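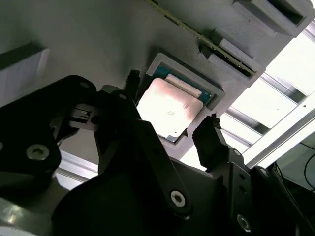
Reading time: 2 minutes

Section 7: First-time set-up of the Losamik workshop server

Use this section once the Losamik software has arrived from Kultley and you have a desktop tower set aside for it. If the processor or memory in that tower is being changed, finish the hardware work first. Losamik ties its licence to the machine it is installed on, and a later swap means applying for a new code.
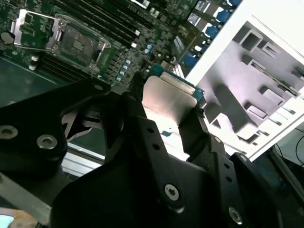 Beca Parry
Technical Writer, Siltau Documentation

Before you start

You will need the licence card, a network cable, a keyboard and monitor, and the colour-coded site sheet filled in by your organisation. Choose a spot away from the heater, with clear space behind the case for airflow.

CAUTION: Switch off at the wall and unplug the power cord before opening any case. Touch bare metal on the chassis before handling parts. Do not touch the contacts on a processor or memory module.

Installing the software

1. Close the case and connect the keyboard, monitor and network cable. Connect power last.

2. Insert the Losamik USB stick and turn the computer on. If the old desktop loads, restart and pick the stick from the boot menu.

3. Select English (Australia) as the language. This also sets A4 paper and metric units.

4. Choose Full Install. The installer takes up to 83 minutes and restarts the computer twice. Leave the stick in until you see the sign-in page.

5. Enter the licence code exactly as printed, including the dashes.

Note: If the screen shows error 184, the code has been typed with a letter O in place of a zero. Re-enter it. You will not be locked out.
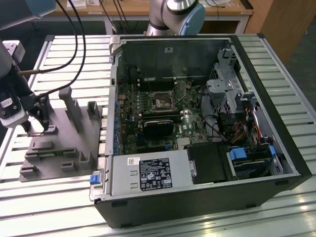

6. Create the administrator account. Write the password on the site sheet and file the sheet somewhere that locks.

7. Open Settings, then Network, and give the server a fixed address. Ask whoever looks after your modem which addresses are free.

Adding the Huet label printer

Plug the printer in only after step 7. Open Devices, choose Add, and wait for Huet to appear in the list. Print a test label. If it comes out blank, the roll is in upside down.

Note: Rolls bought before December use the older core and need the grey adaptor.

Backups are off by default. To turn them on, go to Section 8.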